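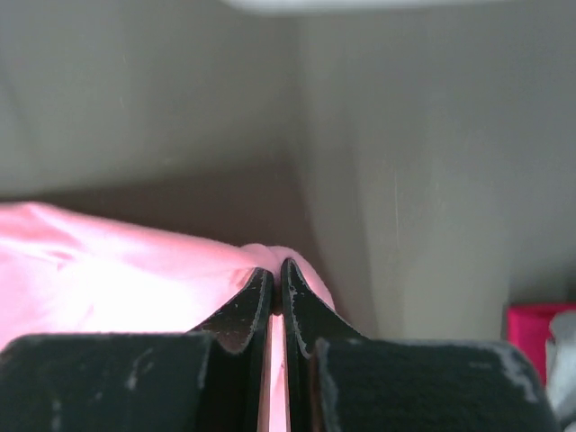
Duas pontas pretas com marcas claras de desgaste.

VOSTINE SEGUROS DE TÍTULO
Ata da reunião ordinária do Conselho Consultivo de Agentes
Março de 2024

Reuniu-se o Conselho Consultivo de Agentes na sede da Vostine, em Brornmont, com a presença de 10 conselheiros e quórum regimental. Lida e aprovada sem emendas a ata anterior, passou-se à ordem do dia.

1. Carteira de apólices. A Diretoria Técnica informou que a carteira encerrou o exercício com 2.789 apólices vigentes, entre proprietários e credores hipotecários. O Conselho tomou ciência e solicitou que o próximo relatório separe os imóveis rurais dos urbanos.

2. Pesquisa de matrícula. Discutiu-se o valor cobrado pela pesquisa prévia da cadeia dominial - hoje fixado em 299 reais por matrícula. A representação do escritório de Zirnilport propôs valor diferenciado para imóveis oriundos de desmembramento, cuja análise exige a leitura da matrícula de origem. A proposta foi retirada de pauta para instrução e retornará em junho, acompanhada de planilha de custos.

3. Sistema Hviid. Foi relatada a migração dos arquivos de pareceres para o sistema Hviid. Restam pendentes os processos com averbação de usufruto, que dependem de conferência manual. Deliberou-se que nenhum agente emitirá minuta de apólice com base em parecer ainda não conferido.

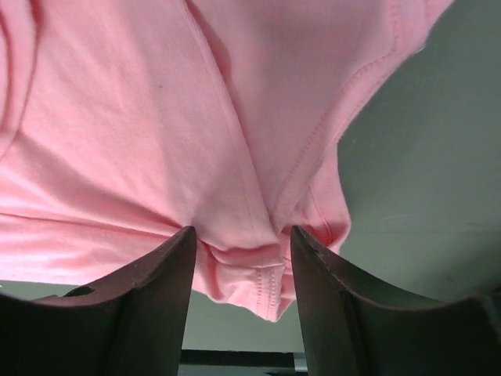
4. Material aos adquirentes. Aprovou-se a impressão de 1.000 exemplares do folheto explicativo sobre vícios de título, ônus ocultos e prazo para comunicação de sinistro. O texto segue a redação revista pelo Jurídico, com a supressão do parágrafo sobre usucapião. Quanto à capa, prevaleceu o rosa claro, no tom da malha da camiseta reproduzida nesta ata, mantidos os títulos em preto. Registrou-se um voto contrário, favorável ao cinza do folheto em circulação.

5. Assuntos gerais. Solicitou-se à Secretaria a atualização da lista de cartórios conveniados, com a exclusão das serventias extintas. O pedido de revisão das comissões não foi conhecido, por intempestivo.

Nada mais havendo a tratar, encerrou-se a reunião, da qual se lavrou a presente ata, que será submetida à aprovação do Conselho na próxima sessão ordinária.

Secretaria do Conselho Consultivo de Agentes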